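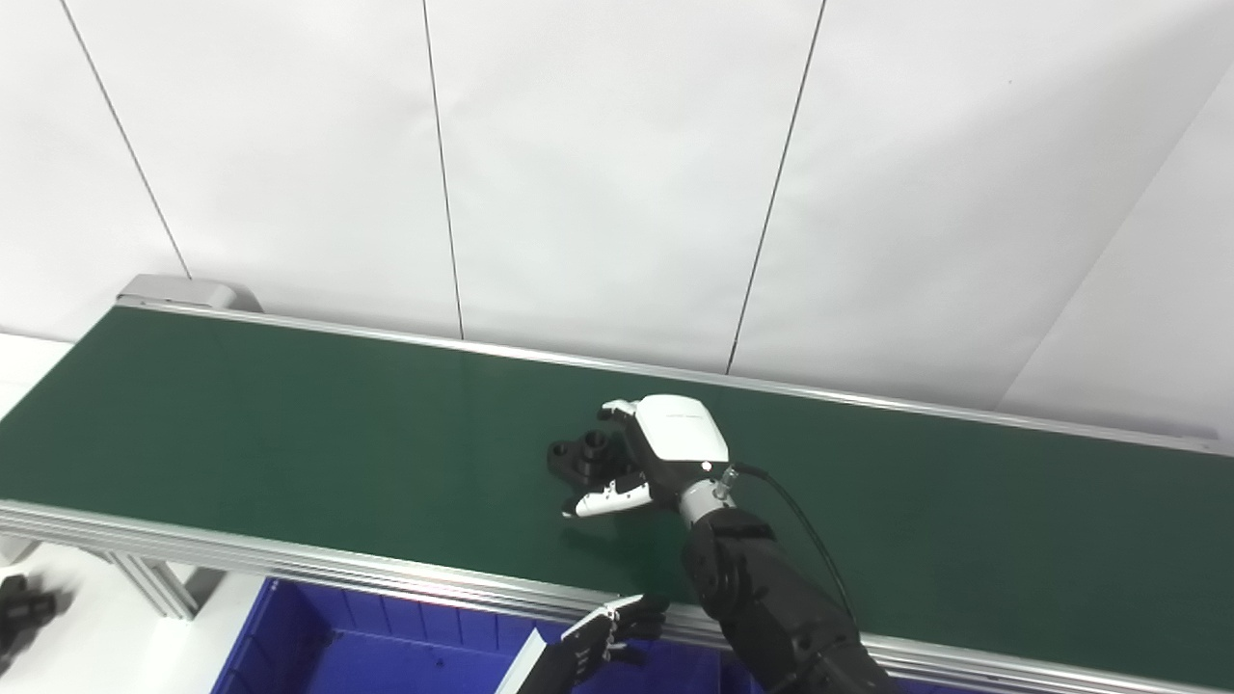 Home | Bench notes | Parts | Jigs | Who has the key

Notebook, belt bay, December

Started at 7:40 with coffee and the intention of finishing the belt before lunch. It is now 4:15 and I am writing this instead of finishing the belt.

Where we are. The long conveyor is along the white panel wall, where Arūnas wanted it, on the grounds that it would be out of everybody's way. It is out of everybody's way except whoever has to get at the far rail, and that's me. Reaching the far rail means leaning over the belt, which we have all agreed not to do, so for the record I did not do that four times this morning.

Tracking. Belt was wandering toward the wall again. I gave the tail roller a quarter turn on the wall side, ran it for ten minutes, and it wandered toward me instead. Took off half of the quarter turn. Much better. It now creeps a hair toward the wall over a long run and then seems to think better of it. I'm calling that tracked. If Zane comes by with the steel rule she will call it something else.

Side rails. Wiped both down, including the grooves, which collect everything. The aluminum profile is lovely stuff for bolting things to and it is also a gutter. From the near rail alone I got swarf, two washers, a curl of label backing and the M5 nut I accused Zane of losing in the fall. Apology made verbally, nut returned to drawer. I would like us to consider groove covers. I have been liking us to consider groove covers for as long as we've had rails.

Belt surface. Cleaned with the mild stuff, not the orange stuff. The orange stuff takes off the grime and then starts on the green. It's a smooth belt with a bit of a gloss to it, so the overhead lights sit on it like puddles, and a small black part is hard to judge against that when you're looking for flash. Tried killing the row of lights nearest the wall. Parts were easier to read, and I walked into the stool. Lights back on.

Now the parts. These are the little black housings from Javwood, the ones with the cylindrical boss and the lugs sticking out. Carton label says 600. I have not checked this and nobody can make me. Drawing 1735 is the current one. There is an older print taped inside the cabinet door with the lugs in a slightly different place, and I measured against that one for most of an hour before noticing. It has now been taken down and folded into a very small square.

The trouble with this part is that it has no opinion about which way up it wants to be. A decent part falls flat and stays there. This one lands on its boss, rocks, settles on a lug, and then at the belt's first twitch it rolls over onto something else. Set a few down by hand in different attitudes to see which were stable:

- Boss up: fine, sits there all day.
- Boss down: stands if you place it carefully, goes over when the belt starts.
- On its side, leaning on the lugs: very stable, unfortunately. Also the least useful way for it to arrive, as you can't see the boss face at all.

Slow start helps. With the ramp stretched out the boss-down ones mostly survive the first second or so. I had the belt at 36 on the dial (whatever the dial thinks it is measuring) and that was a decent compromise. Above that they start skating when it stops. Lau, who sold us the drive, list a soft stop option in the menu. The menu is four levels deep and I have only found level three.

Tried 232 of the housings in the end, dropped from the chute by the handful, before I lost patience with sweeping them up. Far too many finished on their sides. Did not tally properly, because the tally sheet was under the carton. Will do it properly next time, with the sheet on top of the carton, like a professional.

Idea from Arūnas: a shallow strip across the belt to knock them off their lugs as they pass. Worth a try. He proposes cutting it from the Skidero offcuts, which are the right thickness and have been leaning by the door at Numcombe since we moved the saw. My worry is that it'll just give the parts something to pile up against. His answer was that then we'd know. Fair enough.

Odd noise. There's a tick from the end housing at the wall end, once per turn of something, but too slow for the roller. Could be the belt joint going over. Marked the joint with chalk on the edge and meant to listen again, then wiped the belt (see above) and wiped off the chalk. Re-mark it. Use the paint pen.

To do:
- Re-mark joint, listen for tick
- Find level four of the menu
- Strip from Skidero stuff, about 20 mm tall to begin with, can always trim
- Write to Javwood and ask if the lugs are all really needed
- Long hex key for the tail roller so I can stop kneeling
- Groove covers. Groove covers. Groove covers.

Zane, if you're reading this before I'm in: please don't touch the tail roller. If you already have, write down which way and how far.

Later, 5:30. She came by with the steel rule. Three millimeters over toward the wall. Quarter turn goes back on in the morning, or half of it.

Numcombe workshop notebook - keep it legible - questions to Arūnas Adomaitis or Zane Kļaviņa - Back to top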